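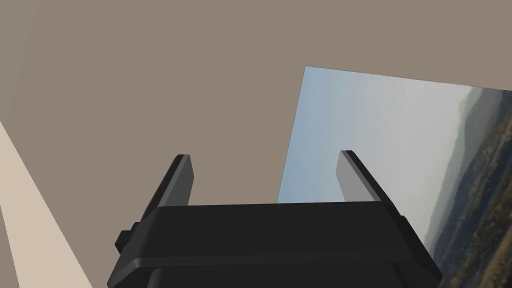 Saka, open afternoon, 25 April 2018

I went to Saka expecting a hall full of arms. Most of what they showed us was on a monitor. The arms are simulated, the objects are simulated, and a person at a desk steers them through a pick while the software records every move. Each good run goes into the pile as an example for the learning system, which they call Mestard.

Our host said an operator gets through 60 runs in a shift and that the target for this task is 800. I asked how many of those get thrown out. The answer was "some." I asked again later and got the same word.
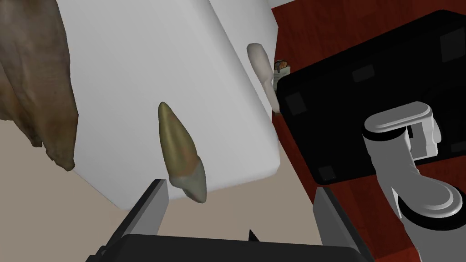 Wrist view from the simulator, with a cone-shaped object near the fingers and the other arm at right.

The objects come from a library named Nasrallah, and the rooms get shuffled between runs. Fine, variety is cheap when you render it. But things hang in the air in ways my kitchen doesn't allow, and the shading is flat in places. When I brought up friction, we were moved along to the coffee.

They let visitors try. I had nine attempts and dropped the thing on most of them. Whether my fumbles were saved I couldn't find out, and I'd like to know, as there were 25 of us in line.

The real arm, a Sesetti, was in a side room with its power off. Transfer tests are planned for May. The handout has a chart of success rates in simulation and no column for hardware. I'll go back when there's a second column.

Parking is behind the building and fills up early.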